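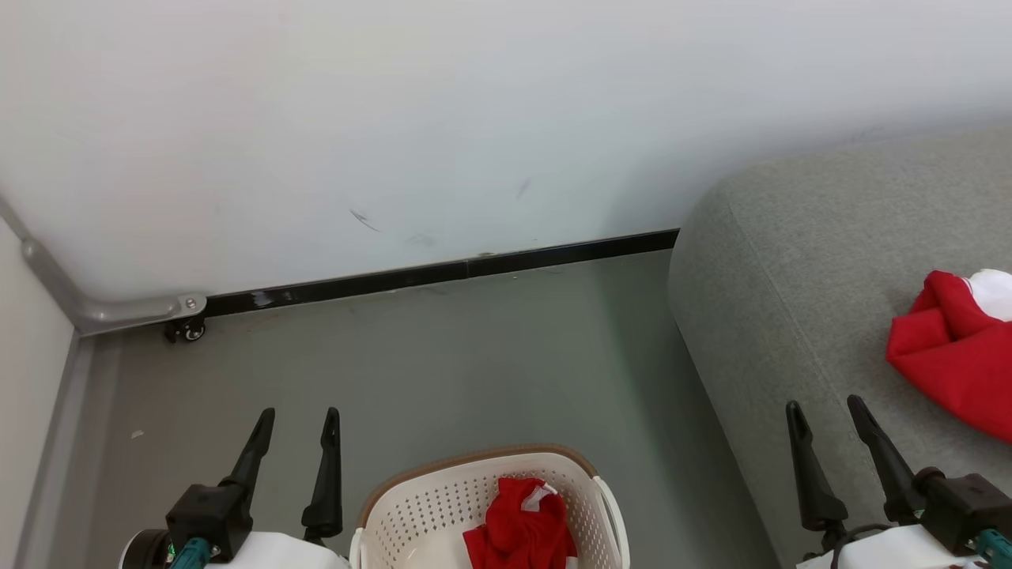 Open Day Puts Household Robotics Within Public View

Thu 12 September

The Walczak Center opened its automation hall to the public this week, receiving 200 visitors over a single afternoon. Larine, which operates the hall, presented its laundry collection program, in which a two-armed robot gathers clothing left about a living area. The program's technical lead answered questions between sessions.

The choice of task was deliberate, the lead said. "Fabric never lies the same way twice. A shirt on a sofa has no fixed shape, and the robot has to decide where to take hold of it each time." Rigid items such as cups and boxes were handled in an earlier phase and are no longer part of the public sessions.

The grippers used at the center have slim, pointed fingers. According to the lead, a broader design supplied by Fultar was tested first and set aside. "It held well, but it pushed the cloth away before it could close. Narrow fingers get under a fold." Wear on the fingertips remains a concern, and the team inspects them every morning.

Visitors asked most often about speed. The lead acknowledged that a person would finish the same work sooner, and said that the center does not treat speed as its main measure at this stage. The team has logged 2320 pickup attempts to date, of which 536 involved clothing on upholstered furniture. Those attempts are reviewed separately – upholstery can catch on the fingers, and the robot must release it without dragging the cushion.

Asked whether the system could be placed in private homes, the lead was cautious. "We know this room very well. We do not yet know yours." A trial in 11 apartments is planned with the housing provider Otatis and is expected to begin in December. Residents will be able to stop the robot at any time, and staff will be present throughout.

The hall will continue to receive school and community groups by appointment. Requests should be sent to the Walczak Center visitor office in writing and should state the size of the group.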